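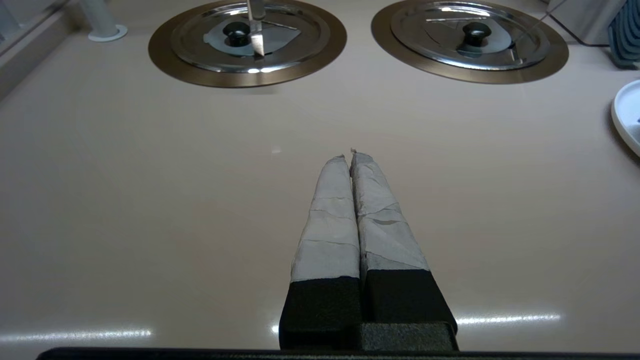

米色台面,大片空着

说个可能得罪人的看法:厨房台面上的东西,越少越好,连那台天天用的咖啡机也该收进柜子里。

我以前不这么想。2019年搬家的时候,我一口气买了五个调料架,觉得瓶瓶罐罐排开才叫过日子。结果呢,每次擦台面都像搬一次家,油烟糊在瓶底,拿起来黏手,我就干脆不擦了(别笑,你家角落里也有一圈印子吧)。

今年4月我下了狠心,把能收的全收了。朋友森川大地来吃饭,进门就问我是不是要退租。他是坚定的“摆出来派”,理由是东西看不见就不会用。这话有点道理,我那台Kivimby搅拌机进了柜子以后,确实只出来过两回。可我想了想,它摆在外面的时候也就是落灰嘛!

最让我来气的是现在那些收纳博主,张口就推荐一套三千七百块的抽拉系统,说装了才能清爽。我后来只花三百块买了几个带盖的盒子,塞进水槽下面,够用了。钱省下来吃顿好的不香吗?

当然,家里有老人的另说,弯腰翻柜子不是闹着玩的。我妈来住的那阵子,盐和酱油就一直放在灶边,她走了我也没收回去,炒菜的时候伸手就能拿到,还挺顺手的。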